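Chapter 7
Working with Clay on a Tray

Before you start this chapter

You will need a tray, one small lump of modeling clay, a damp cloth, a dry cloth, and a table you can walk around. If your class uses the Jirkilwood materials box, the clay is in the bottom drawer with the cloths. Other brands will do. Any soft, oil-based clay that holds a thumbprint is fine for the first three exercises. Air-drying clay is used only in Chapter 8 and should stay in its bag until then.

In the last chapter you worked with paper and card, which keep their shape until you fold or cut them. Clay is different. It changes every time it is touched, and it picks up whatever it is set down on. A crumb on the table will end up in the clay, and so will dust, pencil shavings, and the last color you used. For that reason the chapter begins with the work surface. The clay comes second.

7.1 The tray

A clay tray should be wide, flat, and smooth. A low edge helps, because small pieces roll. Depth is not important, and a deep tray is a nuisance, since your wrists rest on the rim and get sore after half an hour.

Gray is a good color for a tray. White shows every mark, and after an hour of work it can be hard to tell a stain from a scrap of clay. Black hides dark colors. On a mid or dark gray, nearly every color of modeling clay can be seen clearly, including the small bits that come off at the sides of a lump.

The finish matters too. Very shiny trays throw light back at you and make it hard to judge the shape of what you are making. A matte or satin surface gives a softer reflection. Check this before you begin by looking across the tray from a low angle. If you see a hard, bright patch, turn the tray a little or move it away from the window.

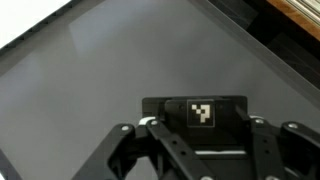 Wipe the tray with the damp cloth first, then with the dry one. Work from the far side toward you and lift the cloth at the end of each stroke. Wiping in circles pushes old clay into the corners, where it collects along the rim and turns up later in somebody's yellow. Run a clean fingertip along the inside edge when you have finished. If it comes away colored, wipe again.

Oil-based clay leaves faint smudges even on a tray that has been wiped. These are harmless. A smudge you can see but cannot feel may be left alone until the end of the day, when the tray is washed with warm water and a drop of dish soap. Do not use a scouring pad. Scratches hold clay, and a scratched tray never wipes clean again.

7.2 Placing the tray

Set the tray down with space on all sides. Many people square it to the edge of the table out of habit, and there is no harm in that, but a tray turned at an angle is often easier to use. It lets your stronger hand come in along the longer side, and your elbow has somewhere to go.

Keep tools, packets, and containers off the tray and, if you can, on a second table. Scissors, lids, and wrappers all tend to drift toward the clay once the work gets going. In the Trirkometti exercises at the end of this chapter, the rule is that only clay goes on the tray, and any tool goes back to the side table as soon as it has been used.

7.3 The first lump

Take a piece of clay that fits easily inside your closed hand. Press it and turn it a few times until it softens. There is no need to make a ball. For the first exercise an uneven lump is better than a smooth one, as it has more to look at: high places, hollows, a side that leans.

Put the lump down near the middle of the tray and take your hand away. Then look at it without touching it. Note which part is highest, and find where the clay meets the tray and where it lifts clear. Look for the shadow, even if it is faint. The shadow will tell you where the light is coming from, and it will help you see the outline of the underside.

Now walk to the other side of the table and look again. A lump that seemed round from your chair may be quite flat from the back. Draw both outlines in your notebook, each about the size of the clay itself.
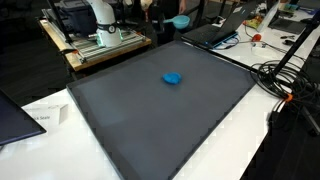

Why use only one color of clay for the first exercises?

With a single color, you judge the lump by its shape and shadow alone. When two colors are used, the eye goes to the line between them, and beginners tend to model the pattern and forget the form. Bright blue is a common choice because it stands out well on a gray tray. Red and green work the same way. Avoid very dark clay until you are used to reading shadows.

7.4 How much clay to use

Small amounts are enough for everything up to Exercise 7.5. A large piece takes longer to soften and tires the hands, and most of it goes unused. If you run short, soften the extra piece separately before adding it. Cold clay pressed into warm clay leaves a seam, and the seam will open when you bend it.

Store each color by itself, in a container with a lid. Write the color on the lid, as lids get swapped. The Walczak method of storage, described on page 353, uses flat packets and suits a shared classroom where shelf space is tight. At home, any small tub with a close-fitting lid will serve.

7.5 Words used in this chapter

Lump: a piece of clay that has been softened but not shaped.

Footprint: the part of the clay that touches the tray.

Seam: a line where two pieces of clay have been joined and can still be told apart.

Resting time: the time the clay is left alone between one step and the next. For most exercises here it is 2 minutes. For the Nusura bowl, in Section 7.9, it is 31 minutes.

Read through the list once before going on to Exercise 7.1. You will be asked to mark the footprint of your lump with a pencil on a sheet of paper, so have a sheet cut to the size of your tray. Leave the clay where it is while you cut the paper.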